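Workshop Forum > Shared Builds > Mobile Robots
Thread: Door-opening base, Griston workshop - request for comment on the simulation stage

griston_secretary wrote:
Members are advised that the door-opening project has completed its mechanical stage. The base was assembled in October on the second bench at Griston and has been stored under the stairs in the meantime. It weighs 40 kg with both batteries fitted. The overall width is 559 mm across the wheel guards, and the narrowest internal doorway in the building is 640 mm clear.

The working group proposes that the door routine be developed in simulation before the base is permitted to move in the corridor under its own power. Comments on this proposal are invited from all members, including those who have not taken part in the build.

Judstead wrote:
I wish to record my objection. The arithmetic leaves 81 mm in total, which means a little over 40 mm either side if the base is perfectly centred. It will not be perfectly centred. A simulated doorway has square corners and a door that swings without friction. The doors at Griston have neither quality, and the one to the kitchen drops on its hinges in damp weather. I would prefer that we take the base into the corridor at walking pace, with one person holding the stop button, and learn from the real thing.

griston_secretary wrote:
The objection is noted. The working group would point out that the stop button was found to be unreliable when the cable is extended beyond the length of the bench. A replacement has been ordered and has not arrived.

flilside_bench wrote:
We followed the same path at Flilside with a smaller base. Our experience was that the simulator is useful for finding errors of order: the arm letting go before the wheels have moved, the base turning while the door is still swinging, and so forth. It gave us very little on forces. Our handle was a lever, and the simulated lever turned at a touch. On the real one the motor stalled at every attempt until we changed the gearing.

I would therefore support the proposal, with the condition that no figure for pulling force is taken from it.

Judstead wrote:
With respect, errors of order can be found on paper.

flilside_bench wrote:
Ours were not, and we had a good deal of paper.

Urrego wrote:
May I ask which home layout is being used, and whether the camera height has been set to match the build? I ask as a previous group worked for several weeks with the camera set too high, and every result had to be discarded. It would also help to know whether the handle is a knob or a lever. The gripper we fitted at Griston has flat pads, and I would not expect flat pads to turn a small round knob reliably.

griston_secretary wrote:
The layout is a furnished kitchen, selected by Alcides Chambi, who maintains the simulation files. The door has a round knob. The camera height has been entered from the measured build and checked by a second member. Run 231 was saved yesterday evening and a view from it is attached for the information of members. 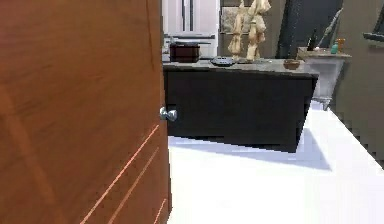

Run 231, simulated kitchen: door partly open, counter and refrigerator beyond.

Urrego wrote:
Thank you. The knob is a good deal smaller than I had hoped. I also have a concern about the floor, which is rendered as bright, glossy white. Our depth camera performs poorly on shiny surfaces and the corridor at Griston is matt grey lino. If the floor detection is tuned on this layout it will need to be tuned again - perhaps the floor could be changed now, before more runs are made.

achambi wrote:
The floor material can be changed in the layout file. I shall do so this week. I should prefer to leave the lighting alone until the knob question is settled, so that only one thing changes at a time.

On the pads, I have drawn a pair with a shallow curve and a rubber face. They can be printed on the workshop machine if a member is willing to book it.

Judstead wrote:
I will book the machine. My objection stands as regards the kitchen door, which should be rehung whatever is decided.

griston_secretary wrote:
The position as of 04/06/2022 is as follows. Simulation will continue with the revised floor. Curved pads will be printed and tried by hand on a loose knob clamped to the bench. The base is not to be driven in the corridor until the replacement stop button has been fitted and tested. The rehanging of the kitchen door has been passed to the building group.

Filed under: Home and Shared Builds, Mobile Bases, Doors and Handles

Comments (3)

tinplate_m: Has anyone considered simply removing the door?

oldlathe: The building group has considered it. It is a fire door.

R. from Flilside: We still have the spare gearing set if Griston would like it on loan. Please collect, as it is too heavy to post.

Contact the moderators | Copyright remains with the individual posters | Back to top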